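Stirkum Bed Linens: README

Version date: 2018-12-01
Maintainer: Sevska textiles group

Stirkum covers small cloth items handled on a made bed: towels, fleece cloths and the fitted or flat sheet beneath them. Each record is one item on one sheet. 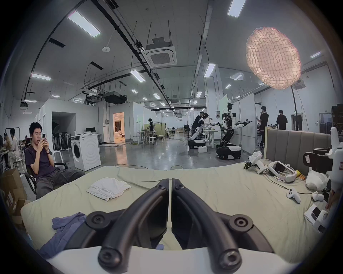
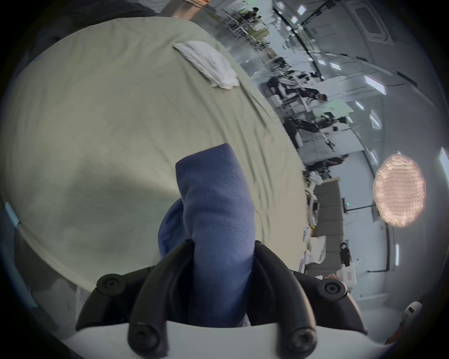

Contents
The set holds 2,100 records in 17 folders. Each folder has an items file and a notes file. Folder 9 was re-indexed in February; older index files will not match it.

Item fields
type: towel, cloth, sheet
color: plain color word, lower case
state: folded, crumpled, rolled, flat
position: head, middle, foot or side of bed

Labeling rules
Use "folded" only if at least one straight fold edge is visible. A towel in a soft heap with a partial fold is "crumpled". Wrinkles in the sheet are not labeled. Pale green, sage and green-beige sheets all take the color value "green".

Splits
Goodall: 800 records, for checking labels.
Curel: 200 records, held back for final tests.
All remaining records are for general use.

Known issues
Lavender and light blue are mixed up in several folders. The position field is blank where the head of the bed could not be determined.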